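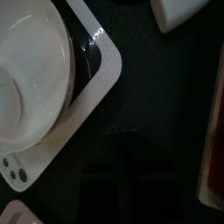 2022-09-16. Vuden, an independent manager of futures and commodity strategies, today opened its Traltedby Grains and Softs Program to outside investors. The program trades wheat, corn, soybeans, sugar, coffee and cocoa through exchange-listed futures and holds positions on both the long and the short side. It has been run with the firm's own capital since April. Vuden built it for allocators who already own stocks and bonds and want exposure to the prices behind everyday food, the things that get weighed out on a scale and tipped into a large white bowl in any kitchen, without taking a permanent view that those prices will rise.

The program combines two models. The first follows price trends over periods of several weeks to several months. The second looks at the gap between near and distant contracts in the same market and takes positions when that gap moves outside its usual range. Trend signals receive 80 percent of the risk budget. The spread model receives the rest.

"Most of our clients came to us for trend following in rates and currencies," said Sumathi Krishnan, head of research at Vuden. "Food markets respond to weather, freight and planting decisions, and those don't line up with what a central bank does. We tested the models on 48 contracts before settling on the list we trade now."

Position sizes are set daily according to recent volatility. No single market may account for more than a fixed share of total risk, and the limit is lowered in the weeks before a contract expires. The program does not take physical delivery and closes or rolls all positions ahead of the first notice date.
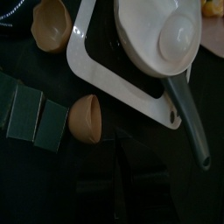
Trading costs are a larger concern in these markets than in bond or stock index futures, particularly in the later delivery months. Vuden splits its orders across the session and skips any signal where the expected cost is too high for the expected gain. The firm will close the program to new money when assets reach $76 million.

Windlow will act as administrator and will calculate net asset value daily. Eskildsen has been appointed auditor. Investors may subscribe or redeem monthly with 3 business days' notice. There is no lock-up period.

"We would like to keep this one small," said Frida Ingvarsson, chief executive of Vuden. "Cocoa and coffee are not deep markets, and we have set the size of the program with that in mind."

Futures trading involves substantial risk of loss and is not suitable for all investors. Past performance is not necessarily indicative of future results. This release is not an offer to sell or a solicitation to buy an interest in any program. Offering documents are available to qualified investors on request from Vuden investor relations.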